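Ingate 2 Pleural Drainage Monitor
Thoracic surgery > Chest drainage > Monitors

The Ingate 2 keeps track of air leak and fluid output after lung surgery, at the bedside and on the walk down the hall. We love this little unit (the old one was the size of a lunch cooler!) and the wards that moved over to it have been kind enough to tell us what they like and what they'd still change. A good many of those changes are in the current version.

It shows air flow in milliliters per minute, fluid output by the hour, and a trend line for the whole stay, so the morning team can see what the leak did overnight without digging through paper charts.
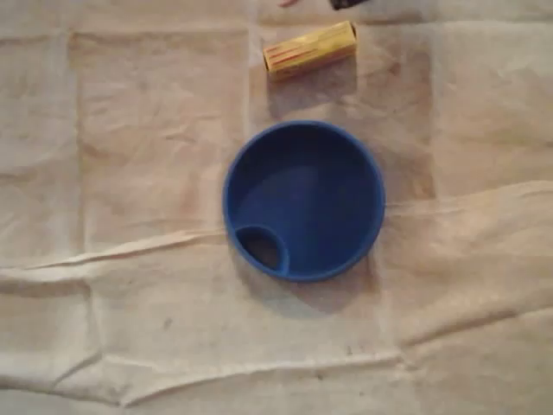 Fluid goes into a single-use Riltska canister that clicks on from the side with one hand. Filling and pouring are where most spills happen on any drainage system, so we spent a long time on the port. Think of a shallow round piece like the blue one on the canvas, with the opening set off to one side near the rim and a raised lip around it: tip it toward the opening and everything runs one way. The Riltska port works on the same idea, and it makes emptying a sample for the lab so much easier.

What's new since September

The screen now dims by itself at night. The tubing clip turns both ways, which left-side cases needed badly. The clog alert waits for two low readings in a row before it sounds, and that has made for quieter rooms.

Specifications

Canister size: 2175 mL
Air flow range: 0 to 3000 mL/min
Suction: adjustable in steps, or gravity mode
Battery: about 50 hours in gravity mode, less with suction running
Tubing: single or double lumen
Data: trend download by cable
Cleaning: wipe down with standard hospital wipes; do not soak
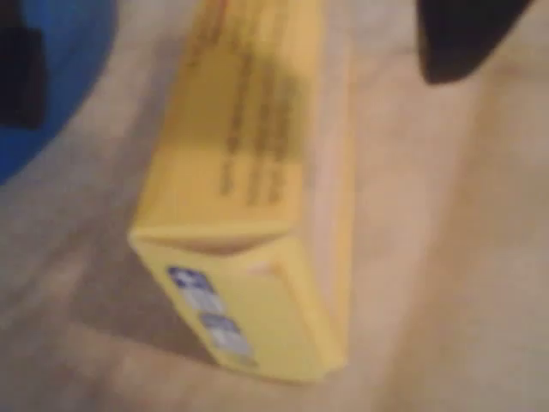
Yellow carton, printed panel facing up.

Ordering

The monitor comes with a wall charger, a bed rail hook and a shoulder strap. Canisters and tubing are ordered separately, and both fit the earlier Ingate unit too, so there's no need to throw out stock you already have. Pediatric tubing is on its own page.

Kandpal handles service and yearly calibration out of the Flometham shop. Send the monitor without its canister, please, and wipe it down first. A loaner can go out the same day if you call before noon.

Good to know

The monitor does not replace a chest X-ray or a look at the patient, and the decision to pull a tube stays with the surgical team. Keep it upright and below chest level. If it tips over, the reading pauses and picks up again once the unit is standing.

Page updated 3/23/24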